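Lecture 4: From wrist camera to grasp pose
Course notes, Perception and Control for Manipulators
Howard Bramwell
Revised 2020-02-19

4.1 What this lecture covers

Lecture 3 ended with a calibrated arm and a wrist camera that publishes images at a fixed rate. These notes cover the software between the image and the gripper command: segmentation, grasp proposal, pose transformation and the final approach. Joint-level control is treated as solved and hidden behind the trajectory interface. If your group has not finished the calibration exercise, do that first. None of the code for this lecture will give sensible results without it.

The software stack is the same as before. Plokton handles message passing and time stamps, Prirkon is the motion planner, and Heda is the logging and replay tool. Read the Prirkon page on collision margins before the lab session.

4.2 Frames and notation

We use four frames: base (B), flange (F), camera (C) and tool (T). The camera is rigidly fixed to the flange, so the transform from F to C is constant and comes from hand–eye calibration. The transform from B to F comes from forward kinematics and changes with every joint reading. A point p seen in the camera frame is expressed in the base frame as

p_B = T_BF(t) · T_FC · p_C

The argument t matters. It must be the time at which the image was exposed, which is earlier than the time at which the message arrives. If you look up the latest flange pose instead, a moving arm produces an error proportional to its speed. Plokton interpolates between joint readings if you pass it the image stamp. It raises an error if the stamp lies outside the buffer, and you should let it do so. Catching the error and falling back to the latest pose is the most common fault in submitted work.

4.3 Segmentation

The segmenter takes a colour image and returns a list of masks, each with a score. It was trained on 2,484 labelled images, of which 488 were held back for testing. The class labels are coarse (bag, box, bottle, bin, stick, other) and you should not depend on them beyond choosing a grasp strategy.

Transparent packaging is the difficult case. A clear bag has no colour of its own, its outline is broken by highlights, and where two bags touch the network tends to join them into one mask. White contents make this worse: cotton in one bag looks much like cotton in the next, and there is little texture to separate them. Boxes with printed faces give clean masks in nearly all views.

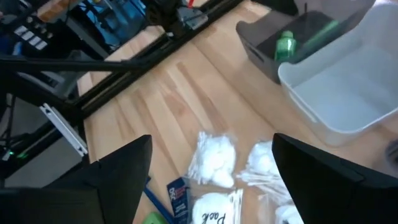 Two measures help with merged masks. The first is to run the segmenter on views from slightly different wrist positions, project the masks onto the table plane and keep the boundaries that agree. Highlights move with the camera and real edges stay put, apart from a small parallax error for tall items. The second is to limit the mask area. Any bag mask larger than the threshold in the configuration file is marked as doubtful and passed to the splitting step, which is based on the method in Hsiao's lab sheet.

The fingers appear in every wrist image. Mask them out with a polygon that depends on the gripper opening. A fixed polygon drawn for the open position will hide too little when the gripper closes, and the fingertips will then be reported as objects.

4.4 Grasp proposal

For each mask we sample candidate grasps along the minor axis. A candidate consists of a centre, a yaw angle and an opening width. It is rejected if

- the width exceeds the gripper stroke minus the margin;
- either fingertip would land inside another mask;
- the planner finds no path to the pre-grasp pose.

Apply the tests in that order. The first two are cheap and the third is not. The sampler is capped at 2,000 candidates per image, and without early rejection the planner queue will fill.

For soft bags, place the centre at the centroid of the mask and close under a force limit. For rigid boxes, use the width of the mask and a position target. A box resting on an edge breaks the assumption that objects lie flat, so check the height estimate before trusting the yaw.

4.5 Final approach

The planner takes the arm to the pre-grasp pose above the object. From there, motion is a straight line along the tool axis under velocity control, with the image still being processed. The correction in x and y is

v = –K · e

where e is the offset between the mask centroid and the planned centre, in metres, in the tool frame. Keep K small. The delay from image to command limits the usable gain, and an arm that swings from side to side on the way down has its gain set too high. Freeze the correction for the last part of the descent, when the fingers begin to hide the object.

4.6 Lab task

Replay the supplied log in Heda and plot e against time for each approach. Then change the pose lookup as described in 4.2 and plot it again. Hand in both plots, your value of K and a short note on any merged masks. Masanobu Oshima will mark this sheet, and questions on the replay tool should go to him. Lecture 5, on placing objects into bins, follows in April.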